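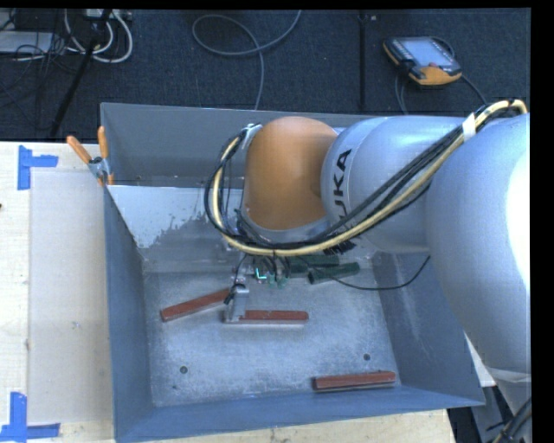 Notifications and Email Delivery: Frequently Asked Questions

Kisetti Help Center > Account > Notifications

Why am I not getting any emails from Kisetti?

Start with your spam or junk folder. If you find one of our messages there, mark it as "Not spam" and add our sending address to your contacts. Next, sign in and go to Settings > Notifications and check that "Email" is turned on. If you signed up with a work or school address, your mail administrator may be blocking outside senders, and you will have to ask them to allow ours.

My email settings are on, but messages still don't arrive.

Look at the address on your profile page. A yellow mark next to it means our messages have been returned to us and we have stopped sending to it. Click the mark, then click "Resend test message." When you open the link in the test message, the mark goes away and normal delivery starts again. The link works for 30 minutes. If it has expired, request another one.

How do I change the address my notifications go to?

1. Open Settings and choose Profile.
2. Click "Edit" beside your email address.
3. Type the new address and your current password.
4. Open the confirmation message we send to the new address and click the link.

Until you confirm, notifications keep going to the old address.

Can I send notifications to two addresses?

Not from a personal account. Team accounts can add up to 16 addresses under Team > Contacts. Each one has to be confirmed separately.

What is the difference between a digest and an instant notification?

An instant notification goes out as soon as something happens in a project you follow. A digest collects everything into one message, sent at 7:00 a.m. in the time zone on your profile. If your digest comes at an odd hour, check the time zone first. Accounts created through Flemasier are set to Eastern time until you change it.

My digest is cut short. Where is the rest?

A digest lists up to 400 items. Anything past that is left out of the email but stays in your Activity page. Some mail programs also clip long messages and show a link at the bottom to view the whole thing.

I turned notifications off and I still get some.

Password resets, billing receipts and security alerts can't be turned off. For anything else, allow one hour for the change to take effect. Also check whether you follow individual projects, as those have their own setting. Open the project, click the bell, and choose "Mute."

What does error 248 mean?

It appears when your browser blocks the pop-up that asks for permission to show desktop notifications. Click the icon to the left of the web address, find Notifications, and set it to "Allow." Reload the page. If you use the Pagano extension, turn it off for our site and try again.

Do desktop notifications work on my phone?

No. Phones use the Cestis app, which has its own switch under Settings > Alerts. You also need to allow alerts for the app in your phone's settings.

Someone else is getting my notifications. What should I do?

Change your password right away, then open Settings > Devices and click "Sign out everywhere." Check your profile for an address you don't recognize and remove it.

How do I contact support?

Use the form at the bottom of any Help Center page. Include the address on your account and the time you expected the message. Please don't send your password.

Page maintained by Loredana Sorrentino, Customer Support. Last reviewed in June.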